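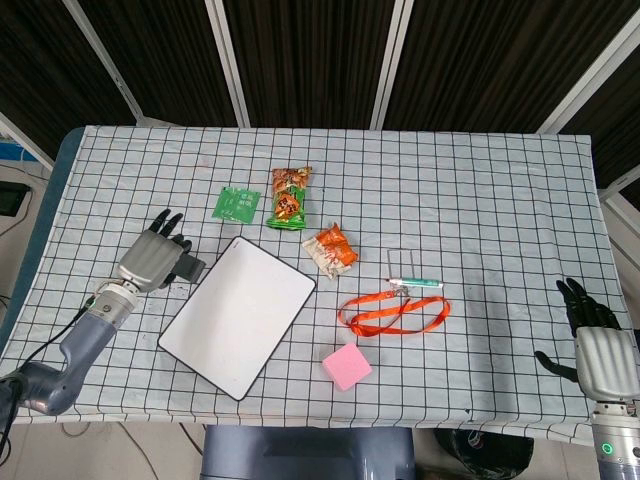

Figure 2. Head camera view during remote control of the two-arm robot. The left hand is next to the white board.

3.2 Collecting demonstrations

We recorded 400 demonstrations of the table-clearing task by remote control. Two operators took turns, and each worked for no more than 6 minutes before handing over. The operator saw only the head camera view (Figure 2) and moved both arms and hands at the same time. Snack packaging, a pen, a lanyard and a pink sponge were among the objects used. We moved them by hand between trials. Trials in which an object fell off the table were kept but labeled as failures. Following Du and Yao, we did not trim pauses from the recordings.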